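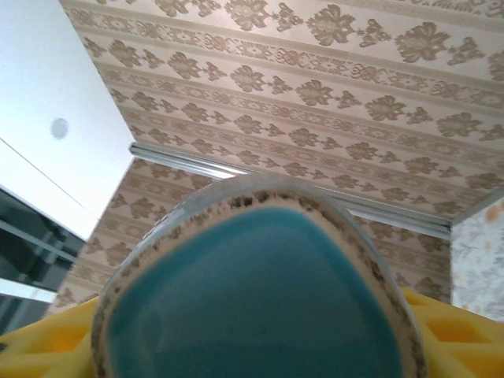
Adebisi Hall Pottery Group, minutes of the autumn meeting, November 3, 2018

I'm doing the minutes again as my hand went up too slowly to say no. We started late – the kettle had tripped the electrics – and got going once everyone had a biscuit.

Last minutes: agreed, though I'd spelt Trurnier wrong all the way through. Sorry!

Money: we have £573 in the account, and £383 of that has to go on the kiln service, which we put off in August. There was a fair bit of grumbling (some of it mine) but we voted to pay it.

Clay: Stosex have put their prices up again. I said I'd ring Ciritier and ask what they charge for a half pallet with delivery. Someone wanted to try the grogged stoneware and we all got rather carried away talking about that, so no decision yet.

Winter sale: the Trurnier market people have offered us 2 tables by the main door, lovely spot but draughty, so bring a coat. Please price your own pots this time, with stickers on the bottom and your initials. I'm not doing it all on the morning again!

Shelves: anything left on the drying rack without a name will be moved to the box under the sink.

Any other business: the back door sticks. We talked about glaze tests until the hall wanted locking up – next meeting to be fixed by email.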